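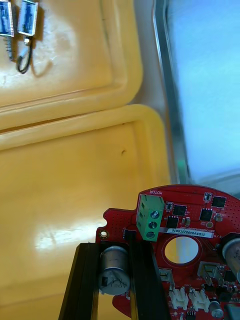
Driver board in the gripper, held by the capacitor can. Label reads 25DRV0400022C0076.

Ticket 3243
Project: Drunden student robotics, board sorting cell
Opened: September 4, 2020
Component: grasp planner (Becerra branch)
Status: open, workaround in place

Summary
Planner picks the electrolytic capacitor as the grasp point on the red driver boards. It should use the board edge. The can is the tallest feature near the MOTOR terminal block and wins the height score every time.

Steps to reproduce
1. Load the Jimmont tray profile.
2. Place one driver board in a yellow tray, component side up.
3. Run pick with default weights.

Expected: fingers close on the bare edge.
Actual: fingers close on the can. Side load goes into the solder joints. In a run of 100 picks, 24 ended with the board rotated past the place tolerance.

Log extract
grasp_select: candidate 2, score by height
close: timeout 2000 ms, contact true
place: yaw error, retry

Notes
Lowering the height weight helps, but then flat boards get missed. Changing the finger force made no difference. Glare on the glossy plastic also produces false candidates, so check the background with no part between the fingers before tuning anything else. 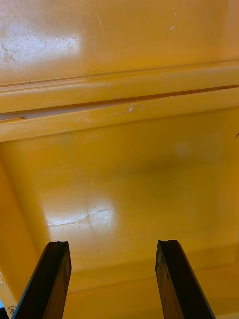 Workaround
Mask the cans by hand in the Ukeria part file and reload the profile. Leave the through hole unmasked, the pose fit needs it.

To do
- Add a keep-out list to the part format
- Reject candidates inside glare patches
- Repeat the run with the new weights before the October meet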